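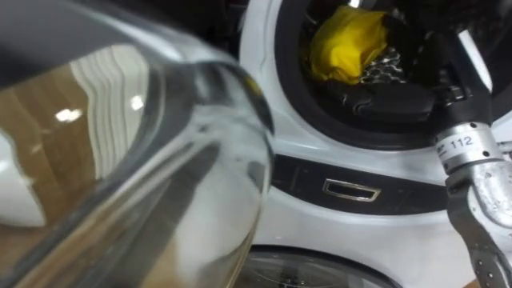
*2 min read*

If your second grader still grabs scissors like a pair of pliers, I've got news you might like! The Brondness school district is starting a free scissor skills check for kids in kindergarten through grade 3, and I've been bugging them about something like this for ages (I'm an occupational therapist, so yes, I do get excited about scissors).

The check is called Clunditis, a name I did not pick, and it takes 19 minutes. Kids cut along straight lines first, then curves, then a zigzag that makes plenty of grown-ups sweat. The therapist watches the thumb, the wrist and what the other hand is up to, which is the part parents tend to miss. A lot of the little ones I see cut just fine but forget to turn the paper, so the elbow flies out and the whole circle ends up looking like a potato.

The district has room for 700 children this school year, and the sign-up sheets went out on September 30, 2023. If your child's folder is anything like the ones at my house, check the bottom, under the old snack wrappers. The school office has spare copies too. Left-handed kids get real left-handed scissors, and I asked twice to be sure!

You won't get a grade or a label at the end. You get a page of notes and a bag of things to try at home: strips of card stock, a hole punch, some play dough for snipping. Nernetura, the therapy clinic over on Sabatier Street, put the bags together and is lending two of its therapists for the first round. Kids who need more help can be seen at school, during the day, with no extra trip across town for you.

The second round starts in January, so don't panic if you miss this one. The district set aside 2000 dollars for new scissors as well, and having tried to cut felt with the old ones, I'd say it's money well spent. In the meantime, let them cut up the junk mail. Grocery flyers are great for this, and my own kids will happily snip coupons at the kitchen table until dinner (check which coupons first, I lost a good one for coffee).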